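Storing a soft cap without ruining it
Posted by Ludivine Lecomte on December 3, 2019
Filed under: Clothes, Mending, Storage

I bought my first baker boy cap in September and I have been learning how to look after it ever since. Before that I only owned knitted hats, which live in a drawer and don't mind. A cap with a proper brim is different. I left mine under a pile of scarves for a fortnight and the brim came out with a kink on one side that took two evenings to get rid of.

It came from a small shop in Cundport that sells hats and gloves and not much else. I went in for gloves. The cap was £29, down from more, and the woman on the till told me to keep it off hooks. I had planned to put it on a hook. We have a row of them in the hall and everything goes there, including the dog lead and a bag of other bags.

The trouble with a hook is that the cap hangs by one point. The crown on this sort is full and floppy, so the cloth drags down from wherever the hook is and after a while you get a little peak in it, like the mark a peg leaves on a jumper. You can steam it out, but it comes back quicker each time.

A shelf on its own is not much better. Put the cap down the right way up and the brim takes the weight. Turn it over and the crown gets squashed flat, and it picks up dust on the inside, where your head goes. I tried both before I gave in and looked for a stand.

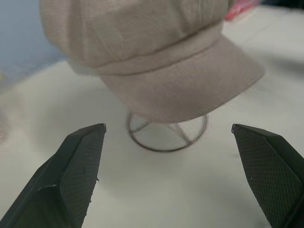
I looked at three sorts. The first was a wooden one on the Cabello site, a round block on a turned foot. Very nice to look at, but it was £94 and I am not spending three times the price of the cap on something for it to sit on. The second was a foam head. My sister has one for a wig and it frightens me every time I use her bathroom. The third was plain wire, and that is what I would tell anyone to start with. Wire weighs next to nothing, it lets the air get round the inside of the cap, and it doesn't take up much of the shelf.

Check the height before you buy. You want the brim clear of whatever the stand is on, all the way along, with no part of it touching. If the post is too short the front edge will rest on the shelf and you are back where you started. Check as well that the top isn't sharp. Some of the cheap ones finish in a cut end, and that will work its way through a lining. I wrapped the top of mine with a strip of old cotton sheet and a few stitches to hold it.

For the creases, I boil the kettle and hold the cap well back from the spout for a few seconds, then push the crown out from the inside with my fist. It goes on the stand to dry. I don't pull it completely smooth. A soft crown is meant to have some folds in it and looks odd without them.

The brim I leave alone apart from a wipe. Twill shows marks on the lighter colours, mostly from thumbs, and mostly at the front where you take hold of it. A barely damp cloth along the line of the weave does it. If it is make-up or hair stuff, I use a bit of Riliditz soap on the cloth first and then go over it again with plain water. Don't soak it. A lot of brims have card in the middle and card does not recover.

I brush it every couple of weeks with an ordinary clothes brush, going the same way round each time, and along the seam above the brim where the fluff collects.

Next job is my dad's old tweed one, which has been in a carrier bag in the loft since we moved. The lining has come away at the back and there is a moth hole near the button. I have some thread that nearly matches and will put up how I get on with it.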